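ホーム　お知らせ　社内報　部署だより　アーカイブ　お問い合わせ
サイト内を検索　キーワードを入力　検索

社内報「ドロリンガム便り」
2018/02/09
文・返却品仕分け室 編集当番

仕分け室に機械の同僚が来て、四週間がたちました

ドロリンガム(Drollimham)の返却品仕分け室では、法人のお客様から戻ってくるレンタル事務用品を、種類ごとに分けて棚に戻しています。ペン立て、書類トレー、小物入れ、そのほか名前をつけにくい何か。一か月に扱う点数は3,000。そのうちの一部を、先月からロボットアームが受け持つようになりました。
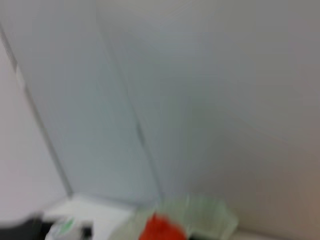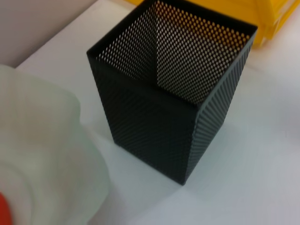
手首のカメラから見た作業台まわり

導入の経緯をご存じない方のために書いておくと、話は昨年の秋、ノルヴィル(Nolville)営業所の見学会にさかのぼります。あちらでは梱包ラインの一部を先に自動化していて、見学した全員が「うちにも一台」と言いながら帰ってきました。帰りの車内では、うちにも一台置くとしたらどこに置くのかという話になり、誰の机をどかすかという話になり、到着するころには全員が黙っていました。

結局どかされたのは机ではなく、長年「いつか使う」と言われてきた折りたたみ台車の山でした。いつかは来なかったわけです。

アームを動かす制御ソフトは「ジェニン(Genine)」といいます。納入時の説明書にそう書いてあったので、室内でもそのままジェニンさんと呼んでいます。さん付けにするかどうかで一度もめましたが、呼び捨てにすると頼みごとをするときに気まずい、という意見が通りました。機械に気をつかう前に隣の席の人に気をつかってほしい、という意見もありましたが、こちらは議事録に残っていません。

さて、何が変わったか。

いちばん変わったのは、作業台の上です。人間だけで仕分けていたころ、台の上は各自の流儀で散らかっていました。右利きの人は右に積み、左利きの人は左に積み、どちらでもない人は床に積んでいました。ジェニンさんにはこの流儀が通じません。物が重なっていると手を止めますし、隅に寄せすぎると長いこと考え込みます。考え込んでいるように見えるだけで、実際には計算をしているのだと納入業者の方に教わりましたが、考え込んでいる同僚を待つ時間の長さに違いはありません。

そこで台の上に置き方の決まりができました。物と物の間をあける。立てるものは立てる。透けるものは、できれば単独で置く。透明な品はカメラにとって見分けにくいらしく、最初の週はとりわけ失敗が多かったところです。見えにくいという点では、網目や穴のあいた品も油断がなりません。うしろにある物の色が穴から見えてしまうので、どこまでが容器でどこからが背景か、人間でも一瞬迷うことがあります。人間は一瞬迷ったあとに手でつかんで解決しますが、ジェニンさんは律儀に迷いつづけます。

この決まりのおかげで、台の上は室が開設されて以来もっとも整っています。整えているのは人間です。自動化というのは片づけを機械がやってくれることだと思っていた、という声が複数あがりました。私もその一人でした。

次に変わったのは、仕事の中身です。以前は一日じゅう仕分けをしていた四人のうち、今は二人が「並べ役」、一人が「見守り役」、残る一人が検品にまわっています。並べ役は、戻ってきた品を箱から出し、台の上に間隔をあけて置きます。見守り役は、アームが落としたり、つかみそこねたり、何もない空中を大事そうに運んだりしたときに、停止させて記録をつけます。

この「空中を運ぶ」というのは見守り役のあいだで人気の高い失敗で、閉じた手に何も入っていないのに、ゆっくりと、たいへん丁寧に、所定の場所まで運んで置いていきます。置き方だけ見れば、室内の誰よりも上手です。

最初の一週間に記録された停止は188回でした。これを多いと見るか少ないと見るかは立場によります。業者の方は「順調です」と言い、見守り役は「腕が疲れました」と言いました。停止ボタンを押すたびに立ち上がっていたからです。二週目からは、椅子ごとボタンのそばに引っ越しました。今回の導入でもっとも効果のあった改善として、多くの人がこれを挙げます。費用はゼロです。

四週目の今、停止は一日9回まで減りました。減った理由のうちどれだけがソフトの更新で、どれだけが並べ役の上達なのかは、正直なところ分かりません。並べ役の二人は自分たちの上達だと言っています。私は昼休みを一緒に過ごす都合上、この見解を支持します。

検品にまわった人の話も書いておきます。仕分けと並行していたころは、欠けや曲がりを見つけても、手を止める余裕がなくてそのまま棚に戻してしまうことがあったそうです。今は一つずつ裏返して見ています。その結果、修理に出す品が増えて、修理係からは少し恨まれています。仕事は消えたのではなく廊下の向こうへ移動した、というのが修理係の見方で、これには反論が用意できていません。来月の台数調整の会議で、人手を一人まわせないか相談することになっています。

心配ごとも出ています。導入前の説明会でいちばん多かった質問は「人は減るのか」でした。答えは当時も今も「今年度の人員は変わらない」で、その先についてはまだ何も決まっていません。決まっていないことを決まっていないと言ってもらえるのはありがたい、という感想がある一方で、もう少し何か言ってほしい、という感想もありました。どちらももっともだと思いますし、同じ人が午前と午後で両方言っていた例もあります。総務には、何か決まったら掲示板の隅に貼るのではなく、まず室に来て話してほしいと伝えてあります。隅に貼られた紙は、われわれもジェニンさん同様、見落としがちです。

音についても何件かお尋ねがありました。アームの動作音は思ったほど大きくありませんが、一定ではないので耳につきます。とくに、動きだす直前の小さな「うん」という音。あれを返事だと思って話しかけてしまった人が、室内にすでに何人かいます。名前は伏せます。ラジオは、見守り役が停止音を聞きもらさない音量であればつけてよいことになりました。選局は引きつづき早い者勝ちです。

それから、台のまわりの線について。床に貼った線の内側には、運転中は入らないでください。近道として大変すぐれた位置にあることは承知しています。線をまたぐと安全装置が働いてアームが止まり、見守り役が記録用紙に「通行人」と書くことになります。この欄は導入時の用紙にはなく、二日目に手書きで足されました。

今後の予定です。ペニャルベル(Peñalver)倉庫からも返却品を受け入れる話が進んでいます。あちらの品は箱の詰め方が独特で、開けるとまず緩衝材、次に緩衝材、その次にようやくペン立てが出てきます。並べ役からは、箱の開封こそ機械にやらせるべきではないかという提案が出ました。業者の方に聞いたところ、開封はたいへん難しいのだそうです。難しい仕事が人間に残るのは誇らしいことだと言われましたが、緩衝材をまるめながら誇らしい気持ちになるには、もう少し訓練が要りそうです。

見学は受け付けています。昼休みをはさんだ前後の時間は品の入れ替えをしているので、それ以外の時間にお越しください。アームに品物を手渡ししたいという希望が毎回ありますが、手渡しはできません。台に置いてください。間隔をあけて。

見守り役の交代要員も募集しています。必要な資格はなく、半日の講習で始められます。椅子はボタンのそばに用意してあります。希望される方は、仕分け室入口の申込用紙に部署名と内線番号を書いて、箱に入れてください。箱は前からあるもので、中身は人間が読みます。

次号は修理係からの寄稿を予定しています。内容については、事前に見せてもらえませんでした。

トップへ戻る　前の記事　次の記事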